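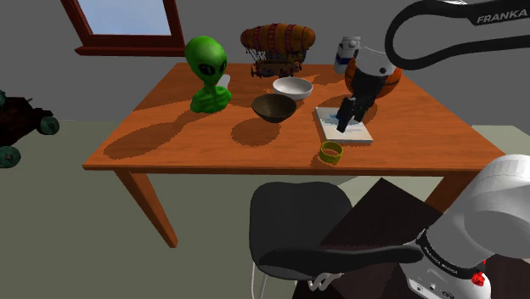 # Minutes – Domestic and Shop-Floor Tasks Working Group

**Date:** 24/09/2020
**Location:** Pluneo, ground floor meeting room, and by telephone
**Present:** Melur Goh (Chair), Zahira Rondonuwu, Ayuba Odoi, Yoga Lau (by telephone)
**Apologies:** Syafiqah Kwok
**Minutes:** Zahira Rondonuwu

## 1. Opening and previous minutes

The Chair opened the meeting at 10.05 am. The minutes of the previous meeting were accepted with one correction: under item 4, "dishwasher" should read "dish rack". Apologies were noted from Syafiqah Kwok, who had sent written comments on items 3 and 5.

## 2. Matters arising

2.1 The lease on the Entili test kitchen has been extended to the end of May. Mr Odoi has the signed copy.

2.2 The request for a second workstation for simulation runs remains with Purchasing. No reply has been received.

2.3 Ms Goh has written to Floltar about access to the stockroom at its homewares shop. Floltar is willing to host a visit outside trading hours, subject to a short safety plan.

## 3. Table clearing in simulation

3.1 Mr Lau spoke to his report on the table-clearing task, run by the Rila team with a simulated Franka arm. The task is to pick up named objects from a wooden table and put them where they belong. The objects include bowls, a carton, a basketball and a small square book, together with several that no household rule covers, among them a green alien bust and a model airship.

3.2 The team completed 733 runs in the period. In 613 of these the arm took hold of the correct object. Mr Lau asked that this figure not be quoted as a success rate. Taking hold of an object is the first step only, and placing was scored separately under rules that changed partway through.

3.3 The book was discussed at some length. It lies flat, and the gripper comes down on it from above with two fingers. Mr Odoi said a person would slide a thin book to the edge of the table and pinch it there, and asked if the arm could be taught the same. Mr Lau replied that sliding had been tried and that the book had gone on the floor more often than he would like. He will try again at a lower speed.

3.4 The basketball is handled poorly. Members agreed that it should stay in the set, as objects of that size are common in homes.

3.5 On the two bowls, the dark one and the wider white one, Ms Rondonuwu asked if the arm was expected to stack them. Mr Lau said it was not at present. Ms Kwok's written comments supported adding stacking as a separate task once single bowls can be placed reliably.

3.6 The Chair asked how the system decides where an object belongs. Mr Lau said it follows a list written by the team. An object missing from the list is left alone. Mr Odoi considered this sensible for ornaments and unhelpful for nearly everything else. The discussion was not concluded and will be brought back.

3.7 It was noted that shadows in the rendered scenes fall strongly to one side. Ms Kwok had asked in writing if the vision software was relying on them. Mr Lau did not know. He will vary the light direction in the next batch.

**Action:** Mr Lau to rerun the book task at lower speed and with varied lighting.
**Action:** Mr Lau to circulate the placing scores under both sets of rules.

## 4. Readiness for real kitchens

4.1 The Chair put the question the group had been asked by the Pluneo board: can a machine do ordinary household chores yet, to a standard that a paying customer would accept?

4.2 Mr Odoi said no. In his view a single arm fixed beside a table could take on part of one chore, with a person nearby, and the remainder of the house was out of reach. He reminded members that wiping, folding and anything involving liquid had been left out of the work so far.

4.3 Mr Lau was more hopeful. He pointed to the gain in grasping since May and thought that clearing a known table with known objects could be shown in the Entili kitchen within the year. He accepted that showing it once was different from doing it every evening.

4.4 Ms Rondonuwu raised the matter of cost. An informal survey of households had suggested that few would spend more than $4,000 on a device that only cleared and sorted. Members noted that the survey was small and that the respondents had not seen a machine at work.

4.5 It was agreed that the reply to the board should state that household use is not yet practical, that limited table work is worth continuing, and that no date should be offered. Mr Lau asked that his view at 4.3 be recorded alongside the reply. The Chair agreed.

**Action:** Ms Goh to draft the reply and circulate it for comment.

## 5. Shop-floor work

5.1 Ms Kwok's comments proposed that the group give shelf tidying equal weight with kitchen work. Shops know what they stock, and staff are on hand when something falls.

5.2 Mr Odoi supported the proposal. The Floltar stockroom carries about 500 lines, many of them in plain cartons, and he would expect cartons to be easier than crockery. Mr Lau cautioned that a carton partly hidden behind another object is still a hard case in simulation.

5.3 Agreed that the stockroom visit should go ahead. No equipment will be taken on the first visit.

**Action:** Mr Odoi to write the safety plan and send it to Floltar.

## 6. Budget

Spending is within the approved amount. Replacement gripper pads for the Entili kitchen were approved.

## 7. Other business

7.1 Ms Rondonuwu asked that reports use the same name for each object throughout. The last report called one item a "mug", a "cup" and a "vessel" – all on one page. Mr Lau will issue a word list.

7.2 Mr Odoi asked that the telephone line be tested before the next meeting.

## 8. Next meeting

The date will be set by email once Ms Kwok's availability is known. The meeting closed at 11.40 am.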